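Against the Toy Chest

Most toy storage sold for small rooms is too deep. I measured the chest we used for seven years and got 62 centimeters from lid to floor, which means that anything at the bottom sat under half a meter of other things. A child looking for one plush animal had to empty the chest to get it. The mess on the floor was a result of the container and had little to do with the child.

My position is that soft toys should be kept in shallow, open baskets, with no lid, stored on the floor or on a low shelf. The basket should be wide enough to hold toys side by side in one layer. If a second layer forms, there are too many toys in that basket.

Depth is the first variable and handles are the second. A container that stays in one place gets filled by carrying toys to it a few at a time. A container with two handles goes to the toys. Pickup in our apartment in Remham dropped to one pass around the room after the change, usually before 7 in the evening, and the basket went back under the window.

Perforated walls are worth having. Plush that has been chewed, washed or left near a wet coat holds moisture for longer than people expect, and a sealed plastic bin keeps it there. Woven baskets breathe too, but the fibers snag on seams and tags. Molded plastic with holes and a woven-look trim is a fair compromise, and it wipes clean.
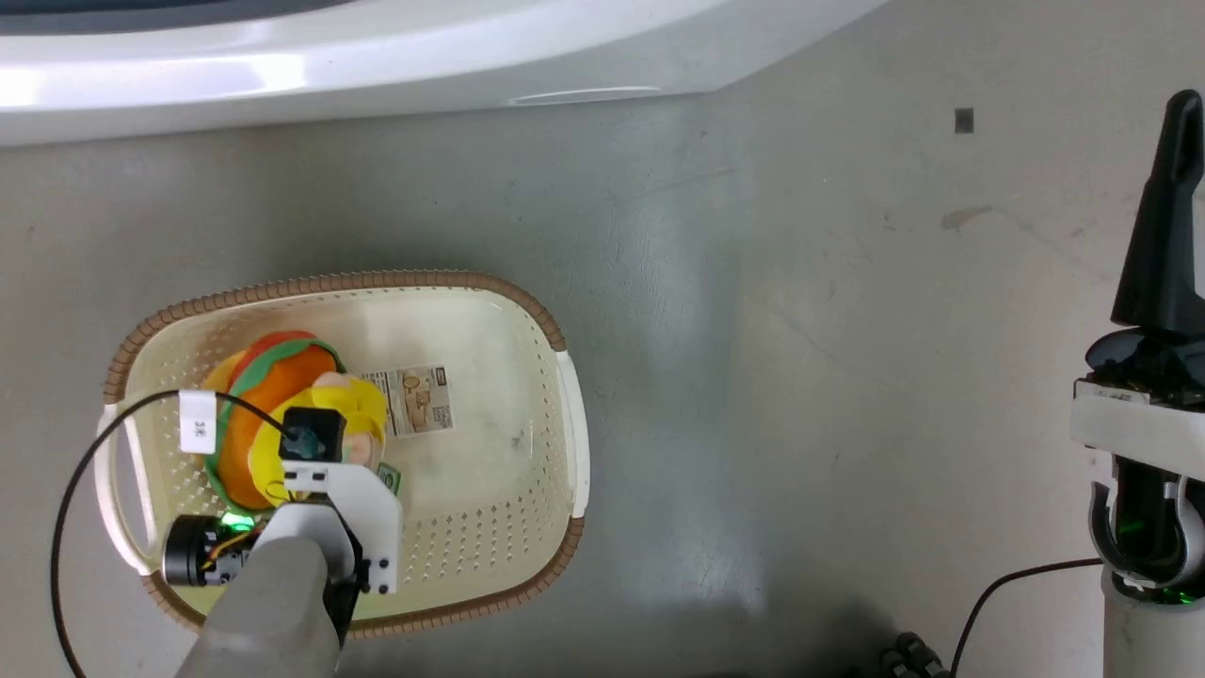
Mazza wrote in after an earlier version of this piece to object that open baskets collect dust, and that a lid is the only thing that keeps a cat out. The dust point is correct. Toys in an open basket need washing more often, and I now do a load each month. On the cat I have no data. A household with one may reasonably decide that a lid matters more than access.

Cost is a weaker objection. The Plarkedholm chest I replaced was listed at 679 when we bought it, delivery to Hurberg included, and three shallow baskets cost a small fraction of that. They also nest when empty. The chest never got any smaller.

Labels are unnecessary at this depth. A label tells you what is inside a container you can't see into, and with a shallow basket you look down and read the contents directly. I would also skip dividers, which reduce the usable width and trap crumbs in the corners.

For anyone buying, I would set the limit at 300 millimeters of wall height and go lower if the toys are small.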